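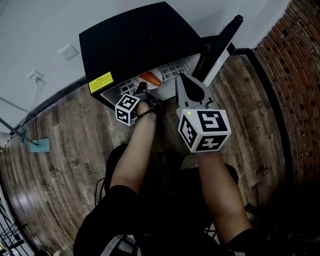
Kitchen task with the Skaseo hand-held gripper and wrist marker, small fridge.

About Gurcombe

Gurcombe makes the Skaseo kit, a set of tools for recording how people do everyday jobs with their hands. Robot teams use the recordings to teach their machines the same jobs. We are based in Padelville and have 17 people on staff.

The kit has a light gray plastic gripper with a marker cube at its base, a smaller cube on a wrist strap, and a head camera that tracks both. You can rent it by the week or buy it outright. Spare fingers and straps are sold separately.

We also run a recording service for customers who would rather not do it themselves. You send us a task list and we do the work in furnished rooms, on real floors, with ordinary appliances. Fridge tasks are the ones we get asked for most. Last year we delivered 1674 hours of recordings, and over 100 kits are now in use.

Nhung Lâm started the company after leaving Kerekes, where she worked on gripper design. She still checks each new finger shape herself before it goes on sale.

Orders and rental questions go through the contact page. Kits ship on Tuesdays.

Page updated 6/19/21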